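**1/** Hilo corto sobre cómo grabamos demostraciones con pinza de mano en el proyecto Undum. Aviso: casi todo es procedimiento, poco resultado.

**2/** La tarea de abril es la del vaso con tapa y pajita metálica. Una persona la ejecuta con la pinza en la mano, la cámara va montada en la pinza y de ahí sale la trayectoria. El brazo no interviene hasta la fase de reproducción.

**3/** Antes probamos la teleoperación con los mandos de Sternden. Para mover cajas, bien. Para piezas pequeñas de silicona, la latencia obligaba al operador a parar antes de cada contacto, y esas pausas acababan en la política aprendida. El brazo esperaba delante de la tapa sin motivo.

**4/** Con la pinza de mano las pausas casi desaparecen. A cambio, la muñeca humana hace giros que el brazo no alcanza. Filtramos por cinemática inversa después de cada tanda y descartamos lo que sale del espacio de trabajo.

**5/** Llevamos 2.865 episodios grabados, de unos 60 segundos cada uno. Se anotan 2 eventos por episodio: primer contacto y suelta. El resto lo segmenta Pustamico, nuestro script de etiquetado, que todavía se confunde con los reflejos del plástico transparente.

**6/** Orden de arranque, por si a alguien le sirve:

- Pinza abierta del todo, sobre mesa despejada.
- Comprobar que se ven las dos puntas de los dedos.
- Exposición fija. En automático, la madera clara arrastra el balance y la tapa sale quemada.
- Grabar y no hablar con el operador.

**7/** La pose inicial importa más de lo que pensábamos. Con la pinza demasiado alta, el modelo aprende una bajada larga que no aporta nada. Ahora se empieza con los dedos a poca altura de la mesa y se acepta la variación natural entre personas.
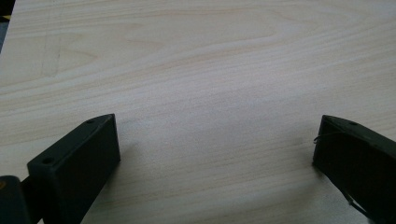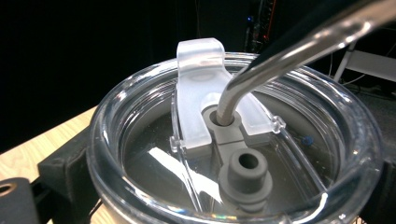
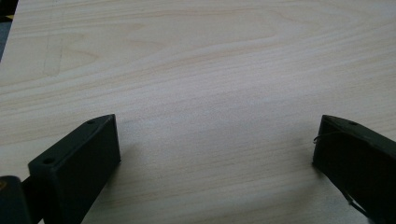 La primera y la tercera, dedos abiertos sobre la mesa; la segunda, la tapa con la pajita.

**Grupo de Aprendizaje por Demostración — Laboratorio Ueda**

**8/** Pendiente: el cursor translúcido de la tapa. Con poca textura, el seguimiento visual pierde el borde y la estimación de pose salta. Estamos probando a ponderar menos esos fotogramas — de momento, en un subconjunto de 7 operadores.

**9/** Si alguien trabaja con objetos transparentes y cámara en la muñeca, nos interesa saber qué óptica usa y con qué exposición. Respuestas por aquí.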